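Robot folding arms at your plant — what happened to your shift?
Workplace & Shop Floor > Laundry and Garment

tumbledry_mom
Posted 22/01/2022
So we got the arms in December. I'm at the Mornley laundry, team uniforms and rental shirts mostly, and I've been on the folding line for 13 years. Management put in two Ploner stations and told us no jobs were going away. There are 23 of us on days and so far that's true, but my job is not the one I had. I used to fold and talk all shift. Now I load, watch, and fix the ones it drops. Anybody else been through this? Does it settle down?

steamtable
My wrists would have loved a robot. I did 200 shirts before lunch for years and now I can't open a jar. Take the arms and be glad, is my two cents.

tumbledry_mom
I hear you on the wrists, mine are better too! I just didn't expect to miss it. And there's the noise thing, we used to stand across a table from each other and now we're each parked at a station facing the wall.

cornerpocket88
"No jobs going away" is what they told us at Dixit. Then people quit and they didn't hire behind them. Nobody got fired, sure. Still ended up with a smaller crew. Get whatever they promised you in writing.

steamtable
People quit laundries all the time, robots or no robots.

cornerpocket88
Yes, and they used to get replaced.

lintscreen
Can I ask about pay? We were told "station operator" is a new title but the rate stayed the same. We had training on clearing faults, the e-stop, the whole deal. If I'm doing more technical work I want to see it on the check. My supervisor said they'd look at it in three months, and we'll see.

tumbledry_mom
Same here, new badge and same rate. I asked and got a "good question."

steamtable
OK on that one I'm with you all. Ask again, and ask as a group.

cornerpocket88
Look at us agreeing.

boltbucket
What does it do with stuff that isn't a plain white tee? The demo I saw was all the same shirt over and over, and our carts are never like that.

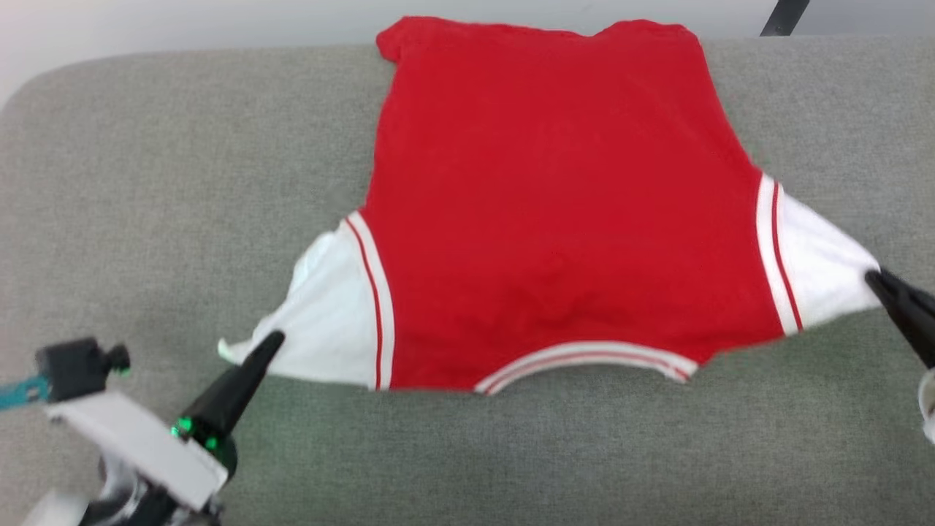

padsandpress
Station lead, Boltum Garment Care

@boltbucket two-color shirts like the red one with white sleeves are a regular thing for us. The grippers have it by the end of each sleeve, collar at the near side, body spread out on the gray pad. I still look at the corners of the hem, one of them is bunched up a bit on this one, and that's the kind of thing I'd smooth out by hand if I was folding it myself.

@tumbledry_mom it did settle down for me, but only after we pushed to rotate. We swap between loading, checking and the hand table every couple of hours now, so you get some folding and some company. They said it would slow the line and it didn't, or not enough for them to bring up again. I'd ask for that before I asked for anything else — well, that and the pay. Our rate did go up, but it took a lot of nagging and I had to bring my training sheets in to show what I was signed off on. Keep yours.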